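About Tarness

Tarness is a small company that reads the market for medical tests and writes up what it finds, in words that the people paying for the work can follow without a dictionary beside them. We began with 2 desks and one long-suffering kettle, in a room above a chemist's shop, and we still like to think of ourselves as the sort of firm you can simply ring up.

Most of our reports look at blood tests and home screening kits – who buys them, what they cost, and how hospitals choose between one maker and the next. Our yearly Varnia survey goes out to 1000 clinics and laboratories every December, and a good many of them have been kind enough to answer it for 10 years running.
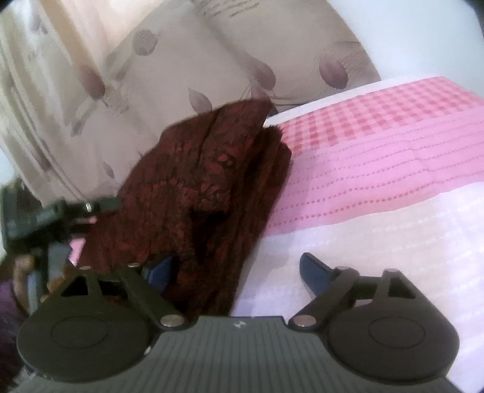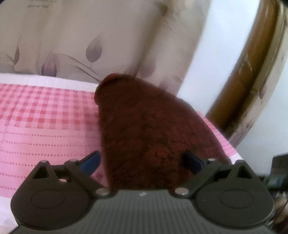 Ilango Sundaram writes that he came to us for a single chapter on allergy testing and ended up taking the whole report, as it was the first he had read on the subject that said plainly where the numbers came from. He would still like a longer index, and we have promised him one.

Roy Lockwood looks after new enquiries and is always glad of a chat, even if you are only wondering whether a report is the right thing for you. Mornings are best, before 11.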